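## 4. Setting up the sorting table for a shift

This section is for table operators and for the people who work beside them. It covers the practice tables at Perneck, where the two-arm cells are taught to sort blocks into bins before the same routines are moved across to the Flatetti packing line. If you have come over from hand packing, read 4.1 before you touch anything. If you already hold a table sign-off, you can start at 4.2.

### 4.1 What changes for you

On the hand-packing line, one packer picked, checked and binned every item. At a two-arm table the arms do the picking and binning, and your job is to lay out the work, watch it, and step in when something goes wrong. You will stand less and look more. Most people find the first week more tiring than they expected, and the break pattern has been changed to suit: no one watches a table for longer than 56 minutes without handing over.

Your grade and hours stay as they are while you train. Questions about pay or rota go to Beverley Hoani. Questions about the tables go to Ashton Wihongi, who also signs the training cards.

Two people are assigned to each session. One is the operator and has the stop button. The other is the second, who resets the blocks between runs and keeps the log. Swap roles at the handover.

**Note:** The tables share a room with other work. Expect people to be sitting or moving close by, and agree with them before you start which side of the table is to be kept clear.

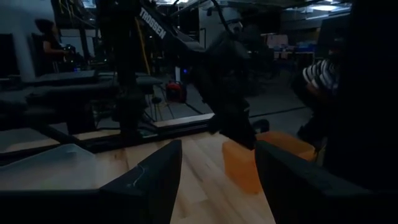 ### 4.2 Before you switch on

1. Read the last page of the table log. If the previous shift has written "hold" against the table, leave it off and find Ashton.
2. Walk round the table once. Check that the frame clamps are tight and that no cable lies where an arm will sweep over it.
3. Look at the gripper fingers. Remove threads, tape or crumbs of foam with the soft brush. Do this with the power off.
4. Wipe the tabletop with a dry cloth. Do not use spray on or near the rails.
5. Check that the floor tape is still stuck down. It marks the standing line, and your feet stay behind it while the arms are live.

**Caution:** Tie back long hair and take off lanyards. Loose sleeves should be rolled above the elbow.

### 4.3 Switching on and homing

1. Switch on the controller and wait for the Drekance screen to show READY.
2. Say "arms live" so that the second can hear you. The second answers before you go on.
3. Press HOME. Both arms move to their rest position. Keep your hand near the stop button until they have settled.
4. Open and close each gripper once from the screen. The movement should be smooth and the same on both sides.
5. If the screen shows code 813, an arm has not found its rest position. Switch off, wait 18 seconds and try again. After a second 813, write "hold" in the log and stop there.

### 4.4 Laying out the blocks

The arms learn from variety, so the layout should change from one run to the next. This is the part of the job where a packer's eye is most useful. You know how items land when they are tipped out, and the tables need to see layouts like that.

1. Put the bins down first, inside the frame and within reach of an arm.
2. Place the blocks by hand with the arms at rest. Some should lie flat and some should stand on end.
3. Leave enough room round each block for a gripper to come down with its fingers open. Close neighbours are allowed once the table has passed the basic runs.
4. Include a face block when the run sheet asks for one. These have stuck-on eyes and paper shapes, and they let us check that decoration on an item does not put the gripper off.
5. Step back behind the line before you tell the operator that the table is ready.

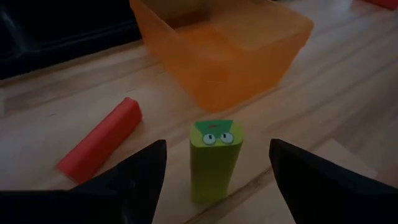 Stuck-on parts work loose with handling, so press them down at the start of each session. A block that has lost a part goes in the repair tub, and a replacement comes from the Gough cupboard. Do not swap in a block of another colour to save time – the run sheet and the log must agree.

### 4.5 Running and watching

1. Select the run number from the sheet and press START.
2. Watch the fingers first and the screen second. The screen is slower than your eyes.
3. Let small errors play out. A block that is nudged, tipped or put down in the wrong spot is useful to the training team, provided nothing is being forced.
4. Press STOP at once if an arm pushes against a bin or the frame, if a cable is being pulled, or if anyone reaches over a rail.
5. When the run ends, the second logs the result as clean, helped or stopped. "Helped" means that either of you moved anything by hand during the run.

**Warning:** Never reach in to straighten a block while an arm is paused. A paused arm is still live. Press STOP and wait for the screen to show SAFE.

People who are used to a moving belt tend to reach in without thinking. It is a habit worth talking about openly with your partner, and either of you may call a stop for it.

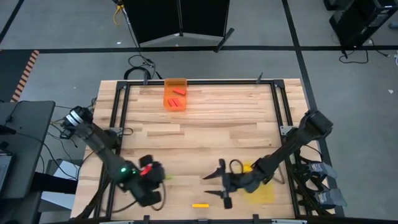
Between runs, check the cables at both arms before you reset the blocks. They shift a little as the arms turn, and a loop that was clear at the start of a session may need moving back by the end of it. Use the clips supplied and leave some slack at the wrist joints.

### 4.6 Handover

1. Finish the run in progress. Do not hand over with an arm moving.
2. Home both arms.
3. Tell the next pair about anything you noticed, even if it seems minor: a slow finger, a bin that slides, a run that needed help more than once.
4. Initial the log. The incoming operator initials beside you and takes over the stop button.

The log is read by the training team every morning. It is used to correct the arms and is not used to rate operators. That was agreed in July, when the tables were first staffed from the packing floor, and it still holds. If you think a log entry has been used against you, speak to Beverley.

### 4.7 Getting help

Dial extension 2973 for table faults at any time while the room is staffed. Give the table number, the run number and what the screen says. For an injury, however slight, press STOP, call the first aider and leave the table as it is until Ashton has seen it.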